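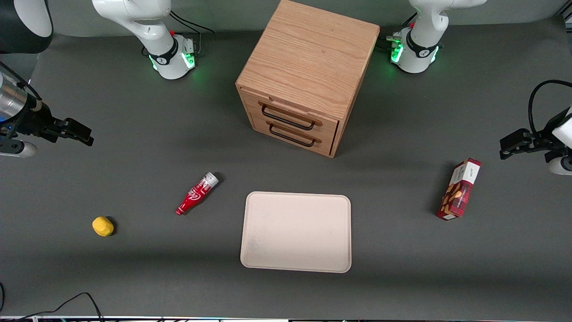

Reading time: 2 minutes

Drudine is studying how a two-armed robot can learn multi-step household jobs from a modest number of demonstrations. This report covers work since April under the Plilta grant. The main task is to put one named item away in a drawer and another on the tray, in whatever order the instruction gives. We kept the layout simple: the two-drawer oak cabinet between the arm bases, the tray in front of it, and the red bottle, the snack box and the small yellow item spread across the grey tabletop. Positions change between episodes, and the arms return to the sides with fingers closed before each one.

Progress to date

We have recorded 263 usable demonstrations against a target of 400. Collection was slower than planned in the first weeks because drawer pulls had to be redone when the handle slipped. The operators now approach the handle from directly in front, and fewer episodes are being thrown out.

The first policy, Niazi, was trained on the overhead view only. It picked the correct item in most trials but often closed short of it, and long boxes lying at an angle were the worst case. We then added the wrist views and retrained. Grasping improved on every item. The shortbread carton, with its red and black plaid ends and white band, is still the hardest, as the gripper has to turn to match its angle before closing. 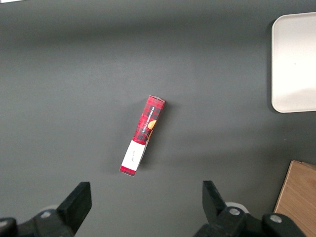

Problems and changes

Glare on the tray washes out part of the wrist view. We will vary the lighting during collection and leave the tray as it is. Drawer closing also remains unreliable when the item inside sits high.

Next period

Finish the remaining demonstrations, then compare Niazi with Plurulness, our second policy, which plans in short stages. Both will run on the same 2 test layouts. No change to the budget is requested.

Submitted 2026-06-15

Contact | © Drudine | Back to top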